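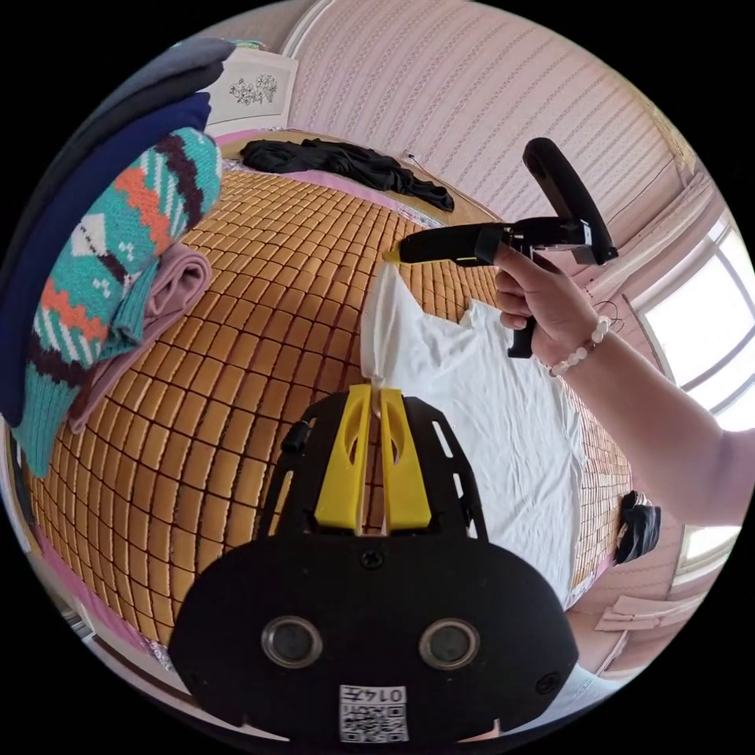 5.3 凉席问题

前两节报告的成功率都是在铺布床单的床上取得的。换成竹块凉席之后，系统以一种相当有礼貌的方式失效：不报警，不丢帧，跟踪置信度比平时还高，夹爪的轨迹则整齐地错开一格。我们起初以为是标定松动，把相机支架拧了三遍，螺丝很紧，错位照旧。

手持采集端的位姿由Dolano估计，它融合鱼眼图像与惯性数据，离线回环，输出末端六自由度轨迹。轨迹随后用于训练Distau策略，部署在Ravley双臂平台上。这条链路的每一环都默认前一环是诚实的。在凉席上，Dolano确实诚实地报告了它所相信的东西，可惜每一块竹片都长得和邻居一样，特征描述子无从分辨，匹配便落到了隔壁。鱼眼边缘的强畸变本可以提供一点区分度，但我们在预处理中非常勤快地把它校正掉了。
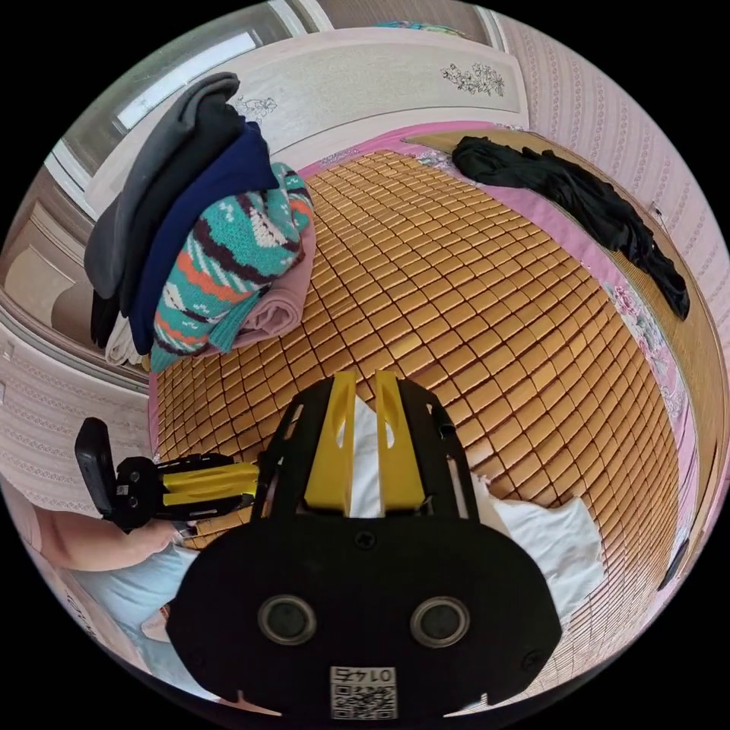

图3　采集视角下的竹块凉席。密排的小竹块占去大部分画面，左上方为叠放的衣物。

错位的直接证据来自重投影残差。正常的跟踪失败，残差会升高；凉席上的失败，残差先略有波动，继而回落到比失败前更低的水平，因为平移恰好一个周期后，两张网格重合得很好。本床凉席的竹块周期为27毫米，轨迹跳变量的直方图在这个值及其倍数处各有一个峰，形状之漂亮，在本文其他实验中未曾得到过。Femke Dekker曾建议把它用作封面图。

自动质检对此毫无反应。我们共采集400段展布与折叠操作，质检依据残差、帧间速度和双手时间同步三项指标放行357段。帧间速度的阈值原本可以拦住跳变，但后端平滑把一次跳变摊到了若干帧上，看起来像是操作者缓缓挪了一下手。人工逐段复核后，又有54段被剔除，最终可用303段。换言之，质检放行的数据里混着一批位置错了、各项分数却很好看的样本，而策略学得很认真。

后果出现在Ravley上。Distau策略在接近白布边缘时，右臂下探方向偏移一格，指尖夹住的是布旁边的空气，随后两臂同步抬起，以标准动作展开一块不存在的布。这在日志中被记为“任务阶段二完成”，因为阶段判定只看夹爪开度与手臂高度。更麻烦的情形是偏移带有竖直分量：凉席在床垫上略有起伏，错误匹配会把起伏解释成相机俯仰，末端高度随之偏低。Taras Hrytsenko值守的一次试验里，指尖抵住席面后继续下压，直到力矩限幅触发，手臂停机。限幅工作正常，值得表扬；它也是当天下午唯一工作正常的模块。凉席留下一处压痕，人员与手臂无损。此后所有床面试验都改为两级力限，先减速，再停机，并且值守者的手始终放在急停上，不得用来拿茶杯。
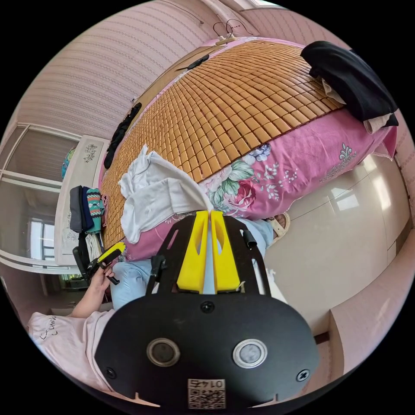 图4　床沿附近的采集视角。夹爪指尖夹着白布，凉席下方垂出印有粉色玫瑰的床单。

为确认原因，我们做了遮挡消融。把图像中的凉席区域全部屏蔽，只用其余背景定位，错位消失，但短时丢失增多：墙纸带有细密条纹，沿条纹方向的约束很弱，等于用一个周期换了另一个周期。把凉席与墙纸一并屏蔽，Dolano就基本只剩床沿、窗框和杂物可看。此时轨迹稀疏，却没有再出现整格偏移。相反，仅保留凉席时，几乎每段都错，而置信度达到全部实验的最高值。我们据此不再把置信度列入质检，Uriel Saavedra提议将该字段更名为“自信度”，因需改动接口而未采纳。

白布本身也帮了倒忙。它纹理少，一直在动，又正好处在夹爪前方，估计器的动态区域剔除会把它连同邻近的一圈席面去掉。剔除的轮廓随布形变化，留下的竹块忽多忽少，匹配的起点也随之游移。两手拉扯布面时尤甚，此时双端轨迹可能各自错一格，方向还不一定相同，计算出的指间距离便忽长忽短。我们检查过策略的训练目标，其中有一段要求两只手臂在拉布途中彼此穿过。策略拒绝了，准确说是碰撞检查替它拒绝了。

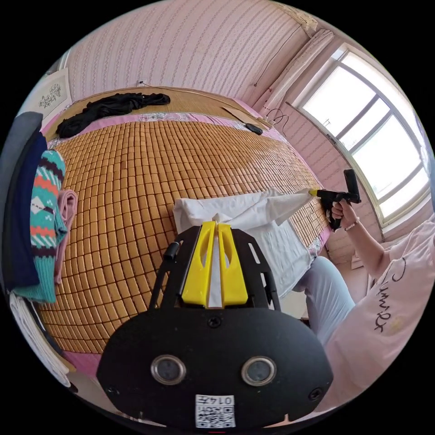
修正方案的要点是给估计器找一些不会和邻居混淆的东西。最初的设想是在床上贴定位码，效果无可挑剔，但这样采出来的是贴了定位码的床，住户家里通常没有。我们转而利用场景中已有的物件，以分割结果对特征加权：周期性纹理降权，非周期、静止且边界清楚的区域升权。以白布一角由夹爪夹住、另一角被拉向右上方的姿态为例，操作者和布都不宜充当参照，左侧床沿那叠衣物却很合适，其中青绿色毛衣上的几何花纹对比强烈；左上方草席上揉皱的黑色衣物虽然颜色单一，轮廓倒也独一份。代价是操作期间不得整理这些衣物。Tülin Çoşkun在采集规程中为此加了一条，措辞是“请保持凌乱”。

除加权之外，后端增加了一项周期歧义检验。对每次回环，将候选位姿沿席面两个主方向各平移一个周期后重新打分，若得分差低于门限，该回环作废，改由惯性积分过渡。检验由Illia Didenko实现，我们沿用他仓库里的名称，称之为Bošković检验，名称来由他未作说明。它的局限很明显：需要先估出周期，而凉席上覆盖着布时，可见席面有时不足以支撑估计；惯性积分也撑不了太久，操作者若在一处反复抚平布面，漂移会重新累积。此类片段目前直接丢弃，丢弃原因写入元数据，不再经过平滑。

阶段判定同样做了修改，加入指间接触信号，夹空时不得进入下一阶段。修改后Ravley展开空气的次数明显下降，折叠空气的次数则保持不变，折叠阶段的判定尚未更新。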